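So my job has changed, and I've had a few of you asking how (hi, Elmarie Visser, I did get your email!), so let's do this.

When I started at Grakine I packed and tested returned network gear. Boxes in, boxes out, all day. Then the company bought into a system called Gavel, and there was a meeting with bad coffee where we were told some of us would be moving to "demonstration." I assumed that meant the door. Two of my friends assumed the same and took jobs over at Pustamton before the month was out, and I still miss them at lunch.

What I do now is hold a gripper in each hand and do the old work slowly, over and over, so the arms can learn it. Pick up, turn, set down. We started with 26 tasks on the list and six of those are mine. It's weird on the shoulders! You also stop trusting your own fingers after a while — I reached for my sandwich the other day and squeezed it like a router.
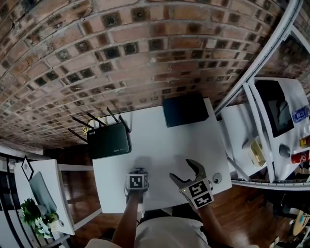
My side of the desk, grippers on, router at the back.

The pay went up a little, which I'll take. What bugs me is that the new hires never learn the gear the way we did, by handling it until you could feel a bad port. Rafsan Begum and I have been asking for a bench day every January for the newer folks, two hours minimum, bare hands only. Our manager said she'd think about it, so I'm going to keep asking until she gets sick of me.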